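Parsa Opens Textile Repair and Reuse Center in Grumville

Household linens, clothing and towels will be accepted year-round under new program

GRUMVILLE, June – Parsa, a regional textile recovery organization, has opened a repair and reuse center in the former Brevach warehouse on the east side of Grumville. The center takes in used bedding, towels and clothing from residents of the town and the surrounding county. Drop-off is free.

Items that can be worn or used again are washed, mended where needed and sold at low prices in the front shop or passed on to local agencies. Items past repair are cut into wiping cloths or baled for fiber recycling.

The opening follows a trial run out of a rented storefront on Mill Street. During the trial, Parsa collected 2,368 bags of textiles, of which 1,278 held mostly bedding and towels. The organization had expected clothing to make up the larger share.

"We planned the first sorting tables for shirts and pants, and then people kept bringing us sheets," said Faisal Arain, director of Parsa. "Secondhand shops in the county take very little bedding. It was going in the trash. The new building is laid out with that in mind, with longer tables and a lot more shelf space."

The center has a receiving dock, a laundry room, a mending room and a shop with its own entrance. The laundry room was fitted out by Rerkier, a commercial laundry supplier with offices in Grumville, which will also service the machines for the first year at no charge. Brevach, which owns the building, has leased it to Parsa below market rate.

The mending room has places for 37 people and will be open to the public three evenings a month. Sewing machines, thread and patches are provided. Classes will cover hemming, replacing elastic in fitted sheets, darning and basic zipper repair. Anyone under 16 must come with an adult. There is no fee, but places in the classes must be reserved by phone or at the front desk.

Annelies Hämmerli, who manages the mending room, worked for many years in hotel linen services before joining Parsa. She said most of the bedding received in the trial needed only minor work.

"A fitted sheet with dead elastic is a perfectly good sheet," Hämmerli said. "The same goes for a towel with a frayed edge. You trim it, you turn it under, you run one seam. We can do that in a few minutes, and we would like people to learn to do it at home."

What to Bring and How to Pack It

The center accepts sheets, pillowcases, blankets, towels, curtains, tablecloths and clothing of any size. Printed and plain fabrics are both welcome, and sets do not have to be complete. Items should be clean. Pillows, mattress pads, carpet and anything with mold or oil on it cannot be accepted.

Small items such as socks and washcloths should be kept together in a mesh laundry bag or a tied pillowcase. Mesh bags will be returned at the dock on request. Large items may be folded and stacked in a box.

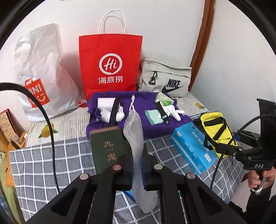 Reading time: 4 minutes

A drawstring mesh bag, with patterned sheets and a purple towel on a bed. Bedding and towels of this kind are accepted at the center's receiving dock.

The dock is open from 9 a.m. to 5 p.m. on weekdays. Drivers should enter from the alley on the north side of the building and pull up to the yellow line. Residents who are unable to bring items themselves may call to ask about pickup, which is offered inside town limits only.

Apartment buildings, schools and lodging businesses with large amounts of linen are asked to call ahead. Loads of more than 600 pounds must be scheduled so that the dock can be cleared.

The shop opens at 10 a.m. and closes at 4 p.m. Cash and cards are accepted. Sales go toward the running costs of the laundry and mending rooms.

Parsa will publish collection totals for the Grumville center twice a year. A second drop-off point in the southern part of the county is under review, and no site has been chosen.

About Parsa

Parsa collects, repairs and resells used household textiles and clothing. It operates the Grumville center and provides linens to shelters and transitional housing programs in the county.

Media contact: Faisal Arain, Director, Parsa, Grumville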